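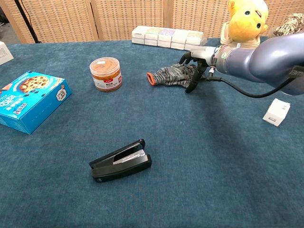
Limitation periods and the discovery rule: a reminder for small claims

Despina Kneževič, civil litigation group

Several files opened since February have raised the same question, and it seems worth setting out the answer in one place. The question is when the clock starts to run on a claim for defective work or unpaid money, and what, if anything, stops it. The comments below are general. They concern ordinary civil claims in Canadian common law provinces, with Ontario used as the working model. Quebec has its own rules under the Civil Code and is outside the scope of this item.

The basic period

In Ontario the basic limitation period is two years from the day on which the claim was discovered. British Columbia and Alberta also work from a two-year base, although the wording of the discovery test differs in each. A reader with a contract performed in one province and a defendant resident in another should not assume that the forum's own period will apply. Limitation periods are treated as substantive law, so the law governing the contract generally brings its limitation period with it.

Two years is a shorter time than most clients expect. Many still have in mind the six-year period that applied to contract claims under the older Ontario statute. That figure has not been available for new contract claims for many years, and advice received from a relative or a former business partner should be checked against the current Act.

Discovery

A claim is discovered on the earlier of two days. The first is the day on which the claimant knew that a loss had occurred, that it was caused by an act or omission, that the act or omission was that of the proposed defendant, and that a proceeding would be an appropriate means to remedy it. The second is the day on which a reasonable person with the claimant's abilities and in the claimant's circumstances ought to have known those things.

There is a presumption that the claimant knew on the day the act or omission took place. The presumption can be rebutted, but the burden is on the claimant, and it is met with evidence: inspection reports, dated correspondence, invoices, photographs with reliable dates. A bare statement that the problem was noticed later is weak material on a summary judgment motion.

It is not necessary to know the full extent of the loss. Some damage is enough. Nor is it necessary to know exactly how the damage came about, provided the claimant has enough material facts to draw a plausible inference of liability.

A worked file

The point can be seen in a matter the group closed recently, which the client has agreed may be discussed. Ms. Potgieter retained a contractor, Grisier, to replace the weeping tile along one side of her house and to regrade the soil above it. The work was finished and paid for. In the first spring thaw a damp patch appeared on the basement wall. She wrote to the contractor, who replied that new fill takes a season to settle. She accepted that and did nothing further.

In the second spring the patch returned, larger, and the drywall had to come out at a cost of $1085. She obtained a report from Moges, a drainage inspector, who found that the tile had been laid with insufficient fall toward the sump. She consulted us after receiving the report and took the view that time had started on the day she read it.

Grisier's position was that time started with the first damp patch. On the strict test there was something in this. Water had entered, the wall was the wall on which the work had been done, and only one contractor had done it. A reasonable homeowner might be said to have had the material facts at that stage.

The answer lay in the fourth element, whether a proceeding was an appropriate means. Ontario courts have accepted that where a defendant with superior knowledge gives assurances or undertakes efforts to remedy the loss, and the claimant reasonably relies on them, a proceeding may not yet be appropriate. The contractor's letter about settlement was such an assurance in our submission. The matter resolved before a deputy judge had to decide it, so it has no precedential value, but the letter was the reason it resolved on acceptable terms. Ms. Potgieter had kept it in the envelope.

The argument has limits. It does not extend to a defendant who simply stops replying, and it does not extend to ordinary settlement discussions. Parties may negotiate for months while the period runs out underneath them -- the courts have been quite firm on this.

Acknowledgments and part payment

For a liquidated sum, a written and signed acknowledgment of the debt made before the period expires will restart the clock from the date of the acknowledgment. Part payment made before expiry has a comparable effect. An acknowledgment made after expiry does not revive the claim under the Ontario Act.

Care is needed with the form. In an older file involving Kivon, a supplier of shop fittings, the debtor had sent a message reading "we are looking into your account and will be in touch." The client relied on it. It acknowledged that an account existed and nothing more, and it was not treated as an acknowledgment of liability. Where a debtor is asking for time, the request should be answered with a short document stating the amount owing, the invoice numbers and the name of the party liable, for signature and return.

Tolling agreements

Parties can agree in writing to suspend the period. A tolling agreement need not be long. It should identify the parties by their correct legal names, describe the claims covered, state the date from which time is suspended, and state how the suspension ends. The usual mechanism is written notice by either side, followed by a fixed number of days in which a claim may be issued. Ninety-eight was used in one recent agreement for no better reason than that it was fourteen weeks and both offices could diarize it.

Legal names cause more trouble than any other part of the document. A tolling agreement signed by "Pasodetti" on the strength of a sign over a shop door may bind an individual, a numbered company or no one in particular. A corporate profile search costs little and should be run before the draft goes out.

The ultimate period

Apart from the basic period there is an ultimate period, fifteen years in Ontario, which runs from the day of the act or omission regardless of discovery. It is subject to exceptions, among them certain incapacity, minority and wilful concealment. It is seldom engaged in small claims, but it does arise with buried or enclosed work such as foundations, septic beds and wiring behind finished walls.

Notice periods that are shorter

Some defendants are protected by notice requirements that expire long before the limitation period does. A claim against an Ontario municipality for injury caused by the non-repair of a road or sidewalk generally requires written notice within ten days. There are narrow grounds for excusing late notice and they should not be relied on in planning. Insurance policies, condominium declarations and commercial contracts may contain notice clauses of their own. The contract should be read in full at the first meeting, including the reverse side of any printed form.

What to bring to a first appointment

Clients who suspect that time may be an issue are asked to bring the contract or quotation, proof of each payment, all correspondence in date order including text messages, and any report obtained. A one-page chronology is useful. It should record when each thing was first noticed and by whom, and it should not be tidied up to suit the argument.

Where less than 4 weeks may remain on any view of the dates, please say so when telephoning. Intake staff will book the file ahead of others and a protective claim can be issued while the details are worked out.

Questions on this item may be directed to Despina Kneževič at extension 156. The next item in this series deals with service of a claim on a defendant outside the province.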